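Vonix Teleop Kit review: three weeks of teaching laundry pickup by hand

We bought the Vonix kit to replace a pair of leader arms we had built ourselves. Our shop in Mernville does small automation jobs, mostly for care homes and short-stay rentals, and the current one is laundry: clothes get left on furniture, and the robot has to pick them up and put them in a basket. The robot learns this from recorded demonstrations, so someone has to drive it through the task many times. The kit is what you hold while you do that.

In the box are two hand controllers, a headset, a foot pedal, a base station and a license for the recording software. Mounting brackets for the robot side are sold separately. We used Margaritis brackets we already had, and they fit after we opened up two of the holes.

Setup

Setup took most of a Sunday. The base station was simple. Calibration was slower. You move each controller through a set of poses and hold still at each one, and if you drift you start that arm over. The printed guide skips the step where you set the wrist offset, and without it the grippers sit a few degrees off from your hands. The step is in the online manual under Troubleshooting.

We run everything inside a panel enclosure with a sofa along one side and the basket on the floor in front of it. The head view is what the operator works from for most of the job.
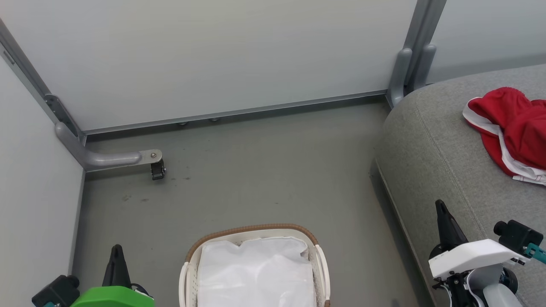

Head view in our laundry cell, with the red garment on the sofa and the basket at the bottom edge between the two grippers.

Driving it

The controllers are light and the triggers have a long, even pull. That matters with cloth. With our old leader arms it was hard to close partway, and people either missed the fabric or grabbed too much of it. With the Vonix triggers a new operator was getting usable picks in the first hour.

Reaching for something on the seat is easy. Reaching toward the far end of the sofa is harder, because your own arm runs out before the robot's does. The pedal handles this: press it, move your hands back to a comfortable spot, release, and carry on. The robot stays put while the pedal is down. It took me a couple of days to stop pressing it by accident.

Lag is low on a wired connection. On wireless I could feel it, mostly when lowering a shirt toward the basket, and I ended up going slower than I wanted. Slow demonstrations teach a slow robot, so we went back to the cable.

There is no force feedback. You judge contact by eye. For clothes that's fine. I would not want to teach anything with a tight fit this way.

Recording

We recorded 300 demonstrations in the first week and had 1167 by the end of the third. The software starts and stops an episode with a double tap on the pedal, and you can mark one as bad right away with the left thumb button. I used that a lot. Out of one batch I threw away 108, nearly all of them for the same mistake: I was starting the reach before the recording had begun.

Playback is good. You can scrub through the head and wrist views side by side and trim the ends. Export is weaker. It writes one folder per episode and stops if a file name has a space in it, with an error that doesn't tell you which file. Past 1000 episodes the list view also gets slow to open.

Comfort

Headset weight is the main complaint. After 40 minutes I wanted it off. Two of us now trade places every half hour, and the later demonstrations are cleaner for it. The face pad comes off for washing, and a spare is included. The controller straps are too short for large hands.

Compared with the Trumton

We had a Trumton set on loan last November. It uses a desk screen in place of a headset, which is easier on the neck, but judging depth over the edge of the basket was a constant problem and we dropped a lot of clothes beside it. The Trumton software is better organized and its export worked the first time. If they sold it with a headset I would have a harder choice.

Good: trigger feel, low lag on cable, fast marking of bad episodes, side-by-side playback.

Bad: heavy headset, wrist offset missing from the printed guide, fussy export, brackets not included.

Rating: 4 out of 5. We are keeping ours and have ordered a second base station for the other cell.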